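Tuesday test at Brerkolport and I'm already hoarse. Ghazala Bhutto did 76 laps in the new Siddiqui car!! (Her old team never gave her more than 20 before lunch, lol)

2/ Top speed was 285 down the back straight, and she says the rear still feels nervous into Turn 2. Didn't look it from the fence!
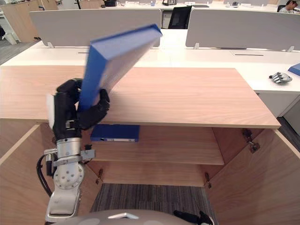
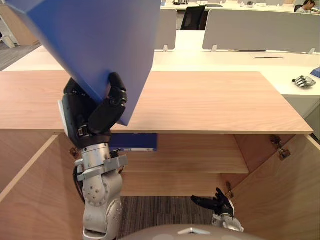
Blue in hand, both times 💙

3/ Atif Pirzada only got going after lunch, gearbox stuff. Faleck still think they can fix it for Grirkeck. I want to believe... anyway, fries, then the evening session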